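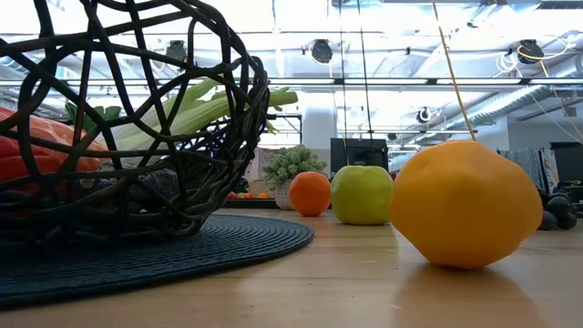 The black basket, celery on top.

What I Keep in the Produce Basket

October, Saturday morning
By the editor of Basket & Board
2 min read

I bought the basket from Hernar after going back and forth on it for most of the summer. It's black, woven in an open, crooked sort of way, with gaps big enough to see what's inside. I wanted that. My old bowl had solid sides and I lost a lot of vegetables at the bottom of it.

It sits on a round placemat with fine ribs, dark blue going on black. The placemat came from Wanyama in a set of 2 and I use one of them. The other is in a drawer. I like having something under the basket because the table top is smooth and I don't want to scratch it.

What goes in changes by the week. Celery goes on top, since anything heavy will bruise it, and it tends to stick out over the rim. Red and orange vegetables go to one side. Dark bumpy things go underneath, where they can take some weight. Greens get tucked in wherever there's room.

Fruit stays out. I line it up on the table next to the basket, a small orange, a green apple, then whatever big yellow one I have. Apples make everything near them ripen faster — celery especially doesn't like it — so I keep them apart.
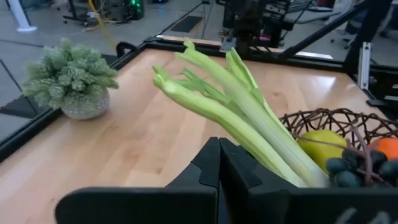 Issue 11

Celery is the thing I get asked about most. I leave the stalks joined in a bunch and pick it up low down, near the base. Pick it up by the tips and they snap. If it's going to be out for more than an afternoon it should really be in the fridge, standing in a jar with a little water.

The other thing on the table is the plant. It's artificial, a round mound of frosty green in a small white speckled pot, and it lives on the left side, well out of the way of the food. I had a real fern from Desta before this one and it lasted 2 months.

I wipe the wood down once a week with a damp cloth and dry it right away. The basket gets shaken out over the sink. Onion skins get caught in the weave and you need a dry brush for those. An old toothbrush works.

Next I want to find a lower basket for potatoes. Irnico has one but it's too deep.

Recent posts
Storing onions and potatoes apart
Cleaning a woven basket
Irnico jars, one year on
Placemats that lie flat
What to do with leftover celery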